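# Pour des exemples moins propres

On me demande souvent combien de démonstrations il faut pour apprendre une tâche à un robot. Je trouve que la question est mal posée, et je voudrais expliquer pourquoi. 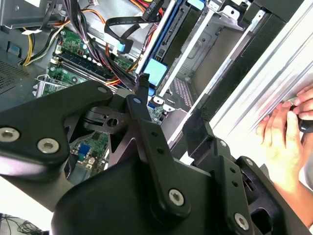
Dans notre atelier de Jomisberg, nous avons rassemblé 1 561 exemples autour de l'ordinateur de bureau : approcher un câble, saisir un connecteur, se retirer sans rien toucher. Au début, nous avons rejeté tout ce qui était hésitant. Si l'opérateur changeait d'avis au milieu du geste, l'exemple partait à la corbeille. Le résultat était joli à regarder et le modèle apprenait vite, mais il ne savait pas quoi faire après une première erreur.

Ma collègue Selina Bühler a proposé de reprendre 64 exemples écartés. J'étais contre, je l'avoue. Je pensais que l'on enseignerait les mauvaises habitudes. Or, c'est dans ces essais que l'on trouve la correction : la pince recule, cherche un autre angle, recommence.

Haris Dimitriou me répond que le tri protège aussi contre la négligence, et il a raison sur un point — un exemple mal étiqueté ne sert à personne. Mais une hésitation n'est pas une faute d'étiquette. Je demande donc que l'on note l'hésitation, que l'on garde la séquence entière, et que la personne qui a fait le geste participe au tri. Chez nous, elle n'est toujours pas invitée à la réunion.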